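Dernière mise à jour : 9 novembre

Une journée chez Akeo, où l'on apprend aux machines à plier le linge

Je déteste plier le linge. Je le dis d'emblée parce que ça explique mon enthousiasme un peu puéril quand Akeo a ouvert ses portes au public, dans l'ancienne filature de Tallmont. Au programme, une visite des ateliers, deux démonstrations et la possibilité de mettre la main à la pâte. J'ai signé tout de suite !

On entre par une cour pavée, on traverse un hall où ça sent le café et la colle chaude, et on tombe sur le premier bras articulé, posé sur son socle, qui attrape des torchons dans un bac. Il est lent. Vraiment lent. Il en saisit un, le soulève, semble réfléchir, le repose. Derrière moi un gamin a crié « mais plus vite ! » et toute la salle a ri. Au troisième essai, le torchon s'est retrouvé plié en deux, un peu de travers, et on a applaudi comme au cirque.

Le projet s'appelle Grevwood et il ne s'intéresse qu'au textile. C'est plus difficile que je ne l'imaginais. Une boîte garde sa forme quand on la prend, alors qu'un pull change de silhouette dès qu'on le touche, les manches se glissent dessous, le col se retourne, et tout est à recommencer. Pour apprendre ça à une machine, il faut des exemples, des tas d'exemples, faits par des humains. L'équipe vise 1 000 séquences de pliage avant décembre et en avait 495 le jour de ma visite, un chiffre écrit au feutre sur le tableau de l'entrée (avec un petit dessin de chaussette à côté).

Et ces exemples viennent de chambres ordinaires, avec un lit, un bureau, des affaires qui traînent. On prend en main une pince à deux doigts, équipée d'une caméra, et on plie comme on peut. Un pull rayé sur un couvre-lit vert brillant à motifs de feuilles, par exemple, avec une manche ramenée en travers et le reste de la chambre qui vit sa vie tout autour.

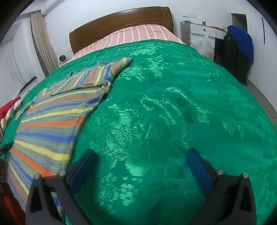
J'ai eu droit à mon tour, sur une grande table, avec un gilet à moi. Première surprise, la pince pèse dans le poignet au bout de quelques minutes. Deuxième surprise, on devient complètement idiot ! Je sais plier un gilet depuis l'enfance, mais avec deux doigts au lieu de dix, je me suis mise à tirer sur une manche comme si je pêchais. J'ai pincé la table. J'ai pincé ma propre écharpe. La démonstratrice, très patiente, m'a conseillé d'attraper le tissu par un bord franc, de soulever à peine et de laisser la maille retomber toute seule. J'y suis arrivée, enfin presque - le résultat ressemblait à une crêpe ratée, mais il a été enregistré quand même.

J'ai demandé si ma crêpe n'allait pas donner de mauvaises habitudes au robot. Apparemment non, ou pas trop. Les séquences sont triées ensuite, et les hésitations ont leur intérêt, surtout quand on se rattrape après une bêtise. J'ai trouvé ça plutôt consolant.

L'après-midi, place à la méthode Mbwambo, du nom que l'équipe donne à sa façon de ranger les gestes : saisir, étaler, rabattre, lisser. Sur l'écran, chaque geste prend une couleur et on voit défiler la séance comme une partition. J'y serais restée une heure. On y repère très bien les gens qui lissent sans arrêt (moi) et ceux qui rabattent d'un coup sec sans se poser de questions.

La seconde démonstration était plus ambitieuse, avec une chemise. Le bras a trouvé le col, l'a perdu, l'a retrouvé, puis il a emmené le tout au bord de la table et la chemise est tombée par terre. Personne n'a applaudi, sauf le gamin. On nous a expliqué que les boutons et les cols restent un casse-tête, et que les pulls passent mieux.

En repartant, j'ai acheté un sablé à la buvette et j'ai repris mon gilet au vestiaire des démonstrations. Une machine s'était exercée dessus entre-temps. Il était plié en quatre, une manche dehors, et je l'ai rapporté comme ça jusqu'à la maison.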